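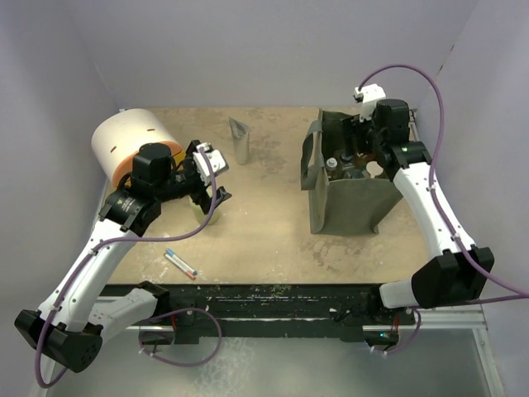
Liraleo word lists

I started keeping these lists for my own crossword habit and they got out of hand, so now they live in a repo. Liraleo is 4000 short English words, one per line, lowercase, sorted A to Z. No slang, no place names, and nothing longer than 9 letters (my grids are small!).

What you get

words.txt is the main list.
hard.txt has the 207 I always get stuck on.
skip.txt has 40 I pulled out after a few too many complaints, mostly mine.

How to use it

Any program that reads plain text will do. I load mine into Skestirwood, a little grid filler I wrote one October, but a spreadsheet works fine too.

Known problems

Plurals are a mess. I kept some and dropped others depending on my mood that night, and I still go back and forth on "oats." There are also 3 words in hard.txt that never made it into words.txt. I'll fix that in the next update.

Free to use for anything you like. If you spot a typo, open an issue and tell me which file it's in.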